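Rindthorpe Public Library
Monday, November 18, 2019

1/ The Rindthorpe Public Library will replace its catalog and circulation system over the coming winter. This thread sets out the dates, the changes to your account, and the services that will be interrupted. Please read to the end before contacting the desk.

2/ The present system, Lirnard, has been in use at both buildings since the branch on Flavport Road opened. Its supplier has given notice that it will no longer issue security updates after May. The Board voted last month to move to a new system before that date.

3/ Your library card will continue to work. Card numbers are not changing. If the barcode on your card has worn off, the desk will issue a new one at no charge through the end of the changeover.

4/ PINs will not carry over. Lirnard stores them in a form the new system cannot read. On your first login you will be asked for your card number and the last four digits of the telephone number we have on file. Patrons whose telephone number has changed should update it now, in person or by mail.

5/ Holds placed before the changeover will be transferred in their current order. Suspended holds will not. If you have suspended a hold while traveling, please write down the title and place it again once the new catalog is open.

6/ Reading history is a separate matter. The library does not keep a record of what you have borrowed unless you have asked us to. Patrons who chose to keep a history may download it from the "My Account" page under "Past Loans." Histories that are not downloaded will be deleted with the old system and cannot be recovered.

7/ Several patrons have asked whether saved lists will be kept. Lists marked public will move. Lists marked private will not, and should be printed or copied. We recognize that some of these lists are long.
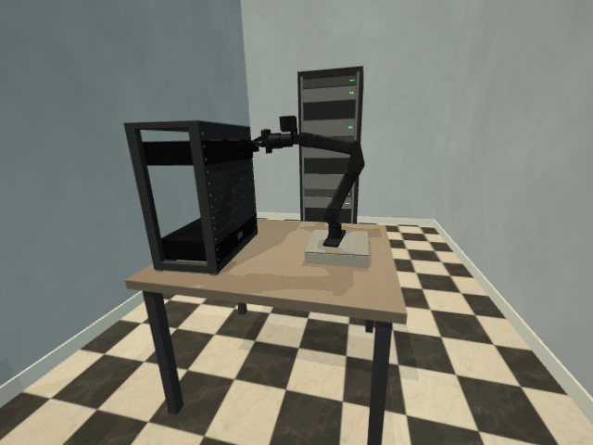
8/ Ifor Edwards writes that he has kept a private list of local history titles for many years, and asks whether staff could change it from private to public on his behalf before the move. Staff cannot open a private list. Mr. Edwards and others in the same position can make the change themselves: open the list, choose "Settings," then "Who can see this," then "Everyone." The list may be made private again in the new catalog.

9/ No fines will be charged for any day on which the book drop is closed. Due dates falling within the closure will be moved to the second Saturday after reopening. You do not need to call to request this.

10/ Both buildings will close for 3 days while records are moved. Exact dates will be posted at the entrances and on this account. Meeting room bookings that fall on those days will be offered another date. The rooms themselves are booked on paper and are not affected afterward.

11/ Interlibrary loan requests will stop earlier than other services. Items already on loan from other libraries must be returned by the date on the paper band, which cannot be extended. New requests will be accepted when the new system has been running for a full week.

12/ The Llewellyn Collection requires a longer note. The collection of county newspapers, farm ledgers and parish maps begins in 1890 and was cataloged on cards. Only part of it was ever entered in Lirnard, and the entries that exist follow two different sets of subject headings.

13/ Some 400 Llewellyn records have been found to share a call number with another item. These will be corrected by hand before they appear in the new catalog. Until then, please use the card drawers on the second floor, which remain the complete and correct record.

14/ The card drawers will not be removed. We have received a number of letters on this point and are glad to answer all of them at once.

15/ Bound volumes from the Llewellyn Collection may still be consulted by appointment. Requests should give the title of the newspaper and the year. Requests for "everything on the flood" take considerably longer to fill, and staff may write back for more detail.

16/ Computers in the public area will be available before and after the closure as usual. During the first week, printing will be charged at the desk and not through your account. Please bring coins. Balances already on your account will be carried over in full.

17/ The self-checkout stations will be out of service for longer than the desk. Patrons who prefer them are asked for patience. Large-print receipts will be available from the first day, on request.

18/ Homebound delivery will continue on its present schedule, with one exception. The delivery falling within the closure will be made in the week before, and each bag will hold up to 26 items in place of the usual limit. Please tell your driver if you would rather have fewer.

19/ School accounts: teachers with classroom loans should return or renew them before the winter break. Classroom cards will be reissued under the name of the school. A form has been sent to each school office.

20/ Introductory sessions on the new catalog will be held in the lower meeting room at the main building and in the reading room on Flavport Road. There is no need to register. The same material will be covered at each session, and a printed guide will be available at both desks.

21/ The printed guide is in its second draft. Patrons who reviewed the first draft asked for larger type, a page on renewing by telephone, and an explanation of the word "facet." The word has been taken out.

22/ Telephone renewal will remain. The number is the same. The recorded menu will be shorter, and pressing zero at any point will connect you to the desk during open hours.

23/ A question received this morning: will the old catalog remain available to search after the change? It will not. A copy of the title and author index will be kept for staff use for one year, and the reference desk can consult it for you.

24/ A correction to post 9. Due dates for museum passes and equipment are not extended, as these items are reserved by other patrons. They should be returned inside the building, never in the book drop.

25/ Comments on the changeover may be left at either desk or sent by mail to the Director's office, Rindthorpe Public Library. Replies to this thread are read on weekdays. Account questions that include a card number should not be posted here and will be removed.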